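Packing room: two arms on the snack table, what happens to the people?
Reading time: 2 minutes

pikley_nights
I work in the packing room at Parkham, on the mixed snack orders. In May the company put a pair of robot arms on one table, and we are 13 people on my shift who all look at it during the break. The supervisor says no job will go away. I would like to hear from people who already passed through this at their work.

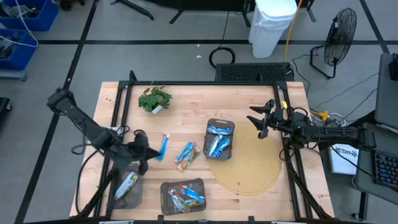 My job until now was to sort by hand, which means you take a packet, look at it, and put it in the correct bin. A good person does it without thinking and can talk at the same time. With the arms I must think all the time, only about other things. There are three bins on the table and the packets lie in them in every direction, and for my hands this was never important. Now I am asked to watch where each one lies and write down when the gripper takes it badly. It is less tiring for the shoulders, I admit. But I do not talk with anyone for hours.

Crescencio Vidal
We had the same at Aguirre, with bottles. For the first 8 weeks everybody only watched and wrote. After this, two colleagues were moved to the returns desk. They were not fired, so the supervisor told the truth, but they did not choose it either. Ask now who decides about the moving, and ask for it on paper.

drendundale_dad
I don't agree with the sad tone. I am 52 and my wrists are finished from sorting. If a machine wants to pinch little bags all night, please, take them. My last full shift by hand was 1,617 packets, and I could not open a jar the next morning.

pikley_nights
I understand this, and I am sorry for your wrists. My question is more about the pay. I was paid as a sorter with a bonus for speed. When I watch, there is no speed, so there is no bonus.

drendundale_dad
OK, this I did not know. Then it is a different discussion.

Crescencio Vidal
With us the bonus was lost for one month and then it came back as a fixed amount, a bit smaller than before. It came back only after we asked together. One person alone got the answer "we will see."

tapegun
Did they give you any training, or only the notebook?

pikley_nights
One hour, and half of it was about where not to put your hands. The notebook I bought myself.

14 comments hidden | 6 shares
Contact | Copyright Drendundale Work Forum | Back to top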